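Lekel
Home News Reports Contact

Lekel publishes chore trial results: small-parts sorting still well short of unattended use
1st May
By the Lekel press desk

Lekel today released the results of its first full trial of household and shop-floor chores carried out by two-armed machines. The trial comprised 2,384 attempts at 16 chores. Simple pick-and-place work is close to a usable standard. Chores that involve small parts, hinged lids or thin objects lying flat are not.

The report gives most space to a chore found both in kitchen drawers and at packing benches: putting small items into a divided box and closing it.
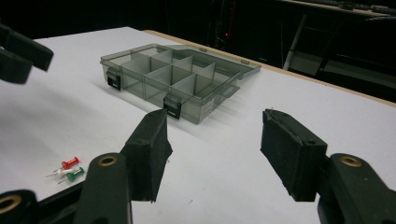
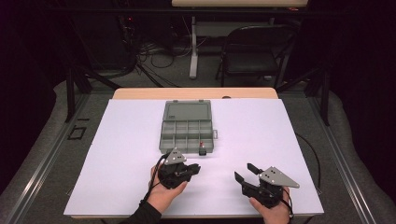 Compartment organiser with its lid open, seen from close to the table (first) and from higher up (second).

For this chore Lekel set 200 attempts, all run at the Flinau site. An attempt was counted as complete only if every item was in a compartment, the lid was down and all latches were shut. The machine completed 56 of them without help. In most of the others the items were placed correctly and the attempt failed at the lid or at a latch.

Three causes account for the majority of the failures. The first is see-through plastic. A clear or smoky lid gives weak edges to a vision system, and the machine often misjudged where the rim was. The second is contact. A latch has to be pressed at the right point and with enough force to snap, and the machine had no reliable way of telling a shut latch from one that was merely touching. The third is thin items. Pins and flat washers were often pushed along the table before they were gripped.

Lekel also reports what did work. Soft-faced two-finger grippers held light objects without marking them. Upright items were picked up far more dependably than the same items lying down. Moving the box to a new angle between attempts made little difference to the result, which was not the case in the company's earlier bench tests.

The Mansour method, used for the training stage, relies on people doing each chore with hand-held grippers. Their movements are recorded and used to teach the machine. The report notes that people also slow down at the latches when working this way, and that many reopen a lid to check it. Recordings containing such checks were kept in the training set. Lekel has not yet established whether this helped.

Results for the remaining chores varied widely. Stacking dry bowls, moving tins to a shelf and emptying a tray of cutlery were completed most often. Folding towels was completed seldom, and threading a bin liner over a rim was withdrawn from the scoring after the rules for a completed attempt could not be agreed between sites.

The company's position is that none of the 16 chores is ready to be left to a machine in a home with no person nearby. For shop-floor use, Lekel considers that moving parts between fixed trays could be done under supervision, provided that the trays have no lids. It makes no claim on cost or on speed. Attempts were not timed against a trained worker, and the report should not be read as a comparison of that kind.

A second round is planned for September at Nerberg. It will repeat the divided-box chore with opaque boxes alongside clear ones, and will add a force reading at the fingertips. The scoring rules will stay the same so that both rounds can be compared directly.

The full report, including the scoring rules and the failure notes for each chore, is available on request from the Lekel press desk.

Contact: Lekel press desk | © Lekel. All rights reserved. | Back to top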